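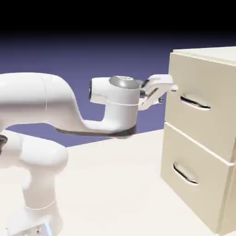
Rendering of a white robotic arm at a two-drawer cabinet.

My clinic in Ruddale has stopped calling people when their blood work is normal. If something is wrong, the phone rings. If nothing is wrong, you get silence, and you are supposed to enjoy it.

I have not been enjoying it. I had a cholesterol panel on 2023-08-23 and spent the next week treating every spam call as a message from my liver. Fengying Zou, who manages the front desk, told me the staff used to make 300 calls a week, most of them to say "you're fine" to somebody's voicemail. I believe her. I also believe those were the best calls anyone in this town got.

The official answer is the portal, run by an outfit called Hullorico. It posted my results at 2 in the morning, in a table, with one number in red. The red number was a single point outside the normal range. Dr. Xinyi Qin later needed four seconds to tell me it meant nothing, but I had to book an appointment in September to hear those four seconds, and there was a $50 copay.

So hire someone to call. Or send a text, written by a person, with the word "fine" in it. The lab can measure my blood to the decimal point. Surely the clinic can spare a word for it.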